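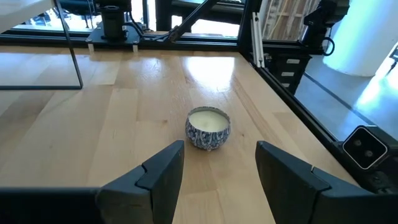
What did the Stestgate group set out to learn about robot grasping?

The group wanted to know how much a robot arm gains from a view taken close to its own fingers when it has to pick up small household items, and how few practice runs it needs to use that view well.

February 27, 2023

The Stestgate robotics laboratory has released the results of a study on teaching robot arms to pick up small objects by learning from human operators. The work compares two ways of giving a robot its view of the task. In one, the robot relies only on fixed cameras placed at the edges of the table. In the other, it also receives pictures from a small camera mounted at the wrist, which moves with the arm and looks out past the fingers.

According to the report, arms trained with both views completed the pick-up task more often than arms trained with the fixed views alone. The difference was largest for short, wide objects such as candle tins, which leave little room for error when the fingers are lowered on either side of them.

The study was led by Iresha Amarasinghe, who heads the manipulation program at Stestgate. Gayan Khondokar was responsible for the training software and for the evaluation.

"From the side of the table, a low tin can look well placed between the fingers when the hand is still too far forward or too far back," Amarasinghe said. "The wrist view shows the gap directly. We expected it to help. We did not expect it to matter so much in the last part of the reach."

Training data were gathered over one season, ending in December. Operators guided the arm by hand through a second, matching set of controls, and each successful run was saved together with the camera pictures and the positions of the joints. The final collection contains 613 runs. Of these, 400 were used for training. The remaining runs were kept aside for adjusting the software and for later work on placing objects, which is not covered in the present report.

The items were everyday goods chosen for their size and shape, including decorated tins, bottle caps, small boxes and spools of thread. Operators were asked to start each run with the object in a new position and to approach it at a natural pace. They were also asked to leave the fingers open until the object was well inside the gap, and to repeat the approach from the start if it was touched early.

The learning method, which the group calls Fliltetti, does not depend on a model of each object. It takes in the camera pictures and predicts a short series of hand movements, then looks again and makes a new prediction. The authors report that this frequent checking allowed the arm to correct small mistakes in its path before the fingers closed. When the checking was slowed in a separate test, the arm tended to push shallow objects forward instead of grasping them.

Patterned and shiny surfaces received special attention. Earlier trials at the laboratory had shown that glare on a varnished tabletop could draw the arm away from its target, particularly in daylight. For the new study, runs were recorded under changing window light, and the brightness of the training pictures was varied further in software. Khondokar said the step was simple but had a clear effect.

"A bright patch on the wood is a strong signal to a camera, and it means nothing for the task," he said. "The system has to see many such patches before it learns to leave them alone. We chose not to cover the windows during recording."

The method was then tested on objects that had not been used in training. Each of these was placed in positions selected by a computer program, so that the operators could not favor easy ones. A trial was counted as a success only if the arm lifted the object clear of the table and held it for 4 seconds. Trials in which the object was lifted at an angle and slipped before that time were counted as failures, even when the arm recovered it on a second attempt.

The evaluation comprised 268 trials, divided evenly between the two camera arrangements. The full results for each object are listed in the appendix to the report. The group notes that tall objects showed little difference between the two arrangements, and that very thin objects remained difficult in both.

The authors list several limits. All trials were carried out at one table, with one type of gripper. The objects were light and rigid, and only one was presented at a time. The wrist camera also loses sight of parts of the table as the hand comes down, and the report describes cases in which the arm could not find an object again after missing it. In those cases the fixed cameras were of greater use.

Training took roughly a day on the laboratory's own computers. The group has also measured how performance changes as the number of practice runs is reduced. With half of the training runs, the wrist-view system still did better than the fixed-view system trained on the complete set, although its results varied more from one object to the next.

The work was supported by Lauritsen, a maker of packaging equipment, under a research agreement with Stestgate. Lauritsen had no part in the selection of objects or in the scoring of trials.

A second phase has been approved under the project name Nandirano. It will examine tasks that require two arms, such as holding a tin steady while its lid is removed, and will include objects placed close together. Amarasinghe will continue as lead investigator.

The report, the appendix and the instructions given to operators are available from the Stestgate publications office. Requests for access to the recorded runs should be made in writing to the manipulation program and should state the intended use.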